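Counting cube

A counting cube is a small plastic or wooden block used in early mathematics teaching to represent a single unit. The cubes are made in sets of mixed colors and are handled directly by the pupil, who sorts, lines up, stacks or joins them. They belong to the wider class of classroom objects known as manipulatives, which also includes counters, rods, pattern blocks and number tiles.

Types

Two main types are in use. Plain cubes have smooth faces and rest against one another without any fastening. Linking cubes carry a stud on one face and matching sockets on one or more of the others, so that they can be pressed together into a bar. Sets with a stud on one face and a single socket opposite join only in a straight line. Sets with sockets on five faces can be joined in several directions and are used for simple solid shapes as well as for counting.

A cube with an edge of 1 centimeter is often used where the blocks also serve as a measure of length or volume. Larger cubes, with an edge of 2 centimeters or more, are easier for young children to grip and are less readily lost. Cubes of different makes seldom join well, even when the stated edge length is the same, and mixed sets are usually kept for loose work only.

Colors

Most sets contain between 6 and 10 colors in equal numbers. Red, blue, green and yellow are present in nearly all of them; purple, orange, white and black vary with the maker. The color has no fixed numerical value, which separates the counting cube from the colored rod, where each color stands for a given length. A teacher may assign values for a single exercise, for example by letting a purple cube stand for ten.

The Paju classroom set, described by Urmas Laur in his handbook on table work, was supplied in 11 colors. Laur recommended removing at least 5 of them for pupils who were new to sorting, on the ground that neighboring shades slowed the task and led to disputes over which pile a cube belonged in.

Use on the table

Loose cubes are normally worked on a flat, pale surface, against which the colors separate clearly. Two tables may be pushed together to give one area for the stock of cubes and another for the exercise itself. The seam between the tops should be level, as a raised edge catches the cubes when a row is pushed across it.
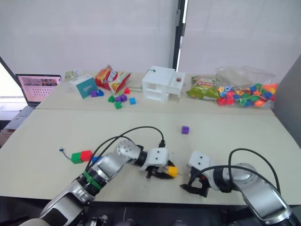 Why are cubes used for early counting instead of round counters?

A cube stays where it is placed and has flat faces, so several can be set side by side in a row with no gaps. The length of the row then matches the number of cubes in it.

Common exercises

Sorting by color is generally the first exercise. It is followed by matching, in which the pupil copies a short row laid out by the teacher, and by repeating patterns, such as red, green, red, green. Joining two cubes face to face introduces the idea of a pair and, later, of addition. In comparison work, two rows are started from a common line and the difference is read from the cubes left over at the end of the longer row.

Cubes are also combined with string. A knotted cord may be laid in a loop to mark off a group, or stretched beside a row to compare lengths. Annapurna Salian's teaching notes use the cord loop as a first form of set diagram — one loop for each color, with overlapping loops added only when the pupil can name the rule for each.

Storage and care

Cubes are kept in lidded tubs, trays or drawstring bags. A school store of 2,000 cubes is commonly divided into table sets so that each can be checked after use. Plastic cubes are washed in warm water with mild soap and dried with the sockets facing down. Wooden cubes are wiped with a damp cloth and should not be soaked, which raises the grain and may lift the paint. Linking cubes with worn studs no longer hold in a bar but remain usable as plain cubes.

See also

Base ten blocks
Colored rods
Pattern blocks
Sorting tray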